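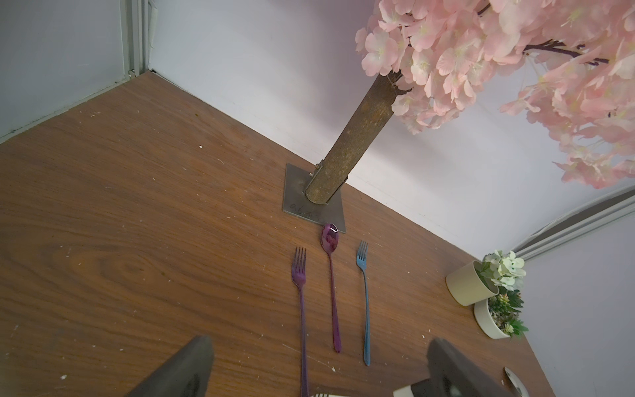
3 min read

Notebook, cutlery cell, August

Right arm closed on nothing again this afternoon and then carried the nothing all the way to the place position. Same fault I wrote up before the cable swap, so the cable was not it, or was not all of it. Writing this down while I still have the log open.

Task was the usual tabletop pickup, cutlery with the tree and the potted plants left in as clutter. Policy build is Goris. Controller is still the old Pendach branch, because the new one won't talk to the rail boards yet.

What happened, in order:

Homing fine on both arms. First picks fine. On the next one the right gripper came down short of the handle, closed, and reported a grip. Reported width was 4 mm. A spoon handle reads less than that when it's really held, and fully shut should read zero. So the gripper believed it was fully shut at 4 mm, or it stopped early and called it an object. The grip check only asks whether the width is above threshold, so it passed. Arm lifted, moved, opened, went home. No error raised anywhere.

I let it retry once to see. Same reading. On the second retry the wrist dropped lower than commanded and one finger pressed on the tabletop. Motor current climbed and stayed up. The current limit should have tripped and did not. I hit the stop by hand. No damage to the fingers that I can find, and the table has a faint rub mark I would not have noticed without a flashlight.

The missed grip is a nuisance. The limit not tripping is a safety matter and gets fixed first. 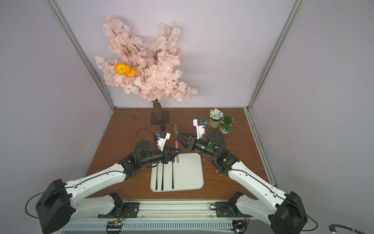

Marwa Abdelaziz went through the config with me before she left. The current limit is set per joint, and the wrist pitch entry on the right arm had gone back to the factory value. She thinks it happened when the controller was reflashed. The left arm has the correct number. We have no check at startup that compares the two. There should be one, and it should refuse to enable the arms if they differ.

On the false grip: zero position on the right gripper is off. Jogged it shut with the jaws clear and it read 4 mm, so that matches the log. Re-zeroed, read 0. Power cycled, read 4 again. So the zero is not being saved. Yasir Ghumman says the same thing happened on the Dreserside unit and they ended up writing the offset from the startup script each time. I don't love that, but it would get us running.

Also noticed the table has white specks all over it. Not the cause of anything here, but it should be wiped before the next camera calibration. Brush first, then cloth.

Things I ruled out:
Camera latency. Timestamps line up across the whole run.
Rail slip. Checked position against the end stop after the fault, no difference.
Loose finger screws. All tight on the right side.

To do:
Restore wrist pitch limit on the right arm, then test it against the foam block at low speed, hand on the stop.
Startup comparison of left and right limits (Marwa).
Offset write in the startup script, with a log line so we can see it happened.
Change the grip check to a range, not just a floor. Need real widths for each handle first.
Ask Bukhari whether the gripper firmware has a known problem with saving zero. Send them both logs.

Right arm is locked out until the foam test passes. Tag is on the breaker. Left arm can be used alone at reduced speed, but reload the limits file before enabling and read the wrist value yourself.

Open question: the wrist going low on the second retry. The bad limit explains why it kept pushing but not why it went there. Joint log has a gap of 2 samples right before the drop. Will look at that in the morning.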